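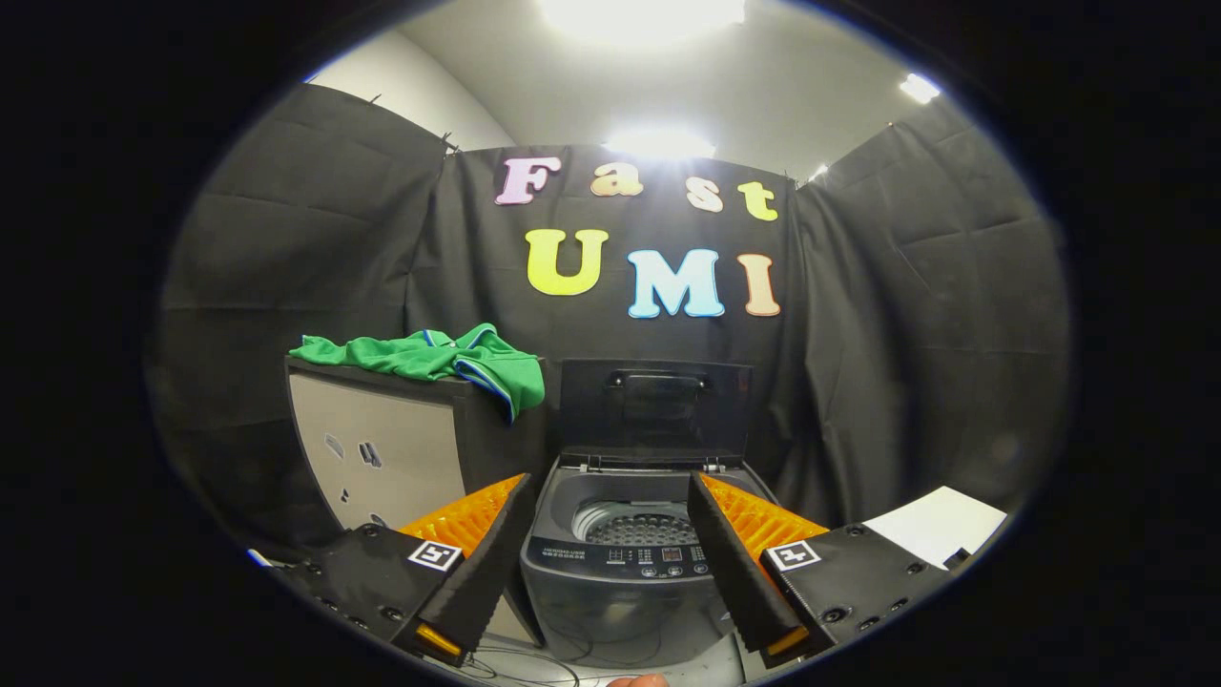 M. Softić

March | 16 shares | 3 comments

Home Household Fabrics Glossary

Top-loading washing machine

A top-loading washing machine is a washer filled through a lid in its upper face. The clothes sit in an upright tub, and the simplest models move them with an agitator, a finned post that twists back and forth (a wonderfully plain idea, and still going strong!). Others use a low spinning plate called an impeller, which leaves more room for bulky things like quilts.

The spin cycle is the real marvel. The basket whirls fast enough to press the load against its wall, and water escapes through small holes. Many cottons wash well at 40 °C, while 20 °C suits lightly soiled colors.

In North America the type was long the usual choice at home. European kitchens mostly took to front loaders, which slide neatly under a counter.

See also: Clothes dryer, Detergent, Wringer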